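June, gone eleven at night

Kettle's on again and I should be in bed, but I promised myself I'd write up the plates while I still remember what I thought about them. I've been cross with the washing-up for weeks now, and today was the day I finally gave it some proper thought. Green plates, blue plates, one wire rack, one wooden table. You would think a grown adult could manage it!

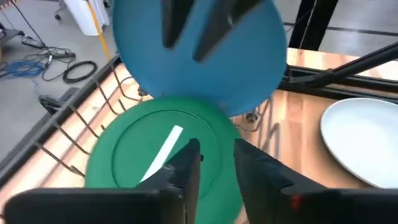
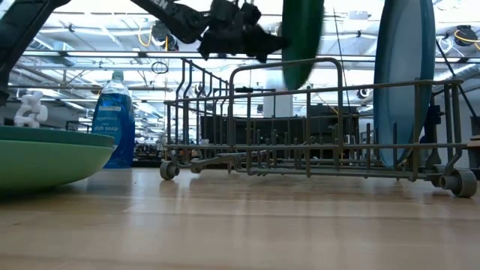
All of it on bare wood, and no tea towel underneath.

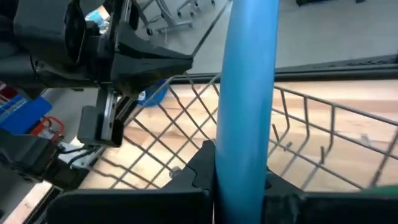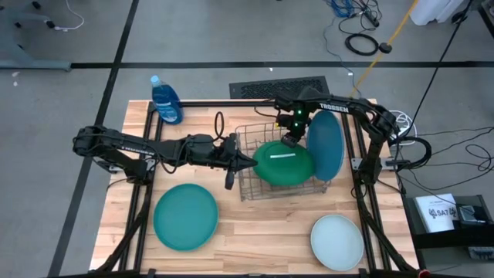 Put a towel down first, wrote Naidu, when I'd gone on about all this at some length, and don't trust a rack with that much gap between the wires, because small plates lean whichever way they fancy and then you get the chip on the rim. Naidu has chipped a good many rims and speaks with feeling. The other bit of advice was to load from the back, biggest first, and to leave a space between one plate and the next even when you're in a hurry – especially then.

I do see the sense in that. I've always gone at it from the front, wherever my hand lands, and then I'm stuck trying to poke something big in behind something small with wet fingers. So I've tried it Naidu's way this evening with my own supper things (one dinner plate, one side plate, the pasta bowl and the awful sieve) and it did go in more neatly. The sieve still wouldn't sit. The sieve has never sat anywhere in its life and I don't expect it to start now.

What I keep coming back to is the rack itself. I rather like a plain wire one, the sort that was the bottom half of a dishwasher, wheels and all. My own is a plastic thing from Skomum with a drip tray that goes slimy if you so much as look away, and I've scrubbed that tray with an old toothbrush more times than I want to think about. Wire you can just pick up and shake. The wheels would worry me on my worktop, though, as it slopes a bit towards the cooker. I had visions of the whole lot setting off by itself at three in the morning.

I looked at new ones at lunchtime when I ought to have been doing the invoices. Fivgate do a folding one in steel that holds 5 dinner plates, which seems mean for the size of it, and there was a great double-decker affair that would have blocked the window completely. I like that window. I can see next door's cat from it. Closed the page and did the invoices after all, very virtuous, all 116 of them if you count the ones I'd already done and had to check again.

Then there's the colour question. I never used to care, white plates and be done with it, but a green one next to a blue one does look cheerful and I've gone off my own cupboard completely. Mine are all Jereck seconds with that thin grey line round the edge, bought when I first moved in, and half of them have gone dull in the middle from the knives. I wouldn't want a whole matching set again. Two green, two blue, perhaps a white for when somebody sensible comes to dinner. They'd have to stack, mind. The cupboard over the sink is shallow and anything with a big rim stops the door shutting, as I found out with the Christmas platter, which now lives on top of the fridge and collects fluff.

Oiled the table as well, while I was in the mood – well, half of it. I ran out of oil just past the middle and now there's a dark end and a pale end, and I've put the fruit bowl over the join. It wants the other half doing before the weekend. I must remember to let it soak in overnight this time and not go putting mugs on it at breakfast. There's already a ring from last month that I've stopped seeing, mostly.

Washing-up liquid is down to the last inch too. I've been adding water to the bottle and giving it a shake, which my mother would be proud of, but it comes out like nothing at all and then I use twice as much. Put it on the list. Also on the list: table oil, bin bags, a new sponge, something for the limescale round the tap, and a fresh tea towel that isn't the one with the burn.

Kettle's boiled and gone quiet. I'm having the tea in bed, and the mug can wait for the rack until morning.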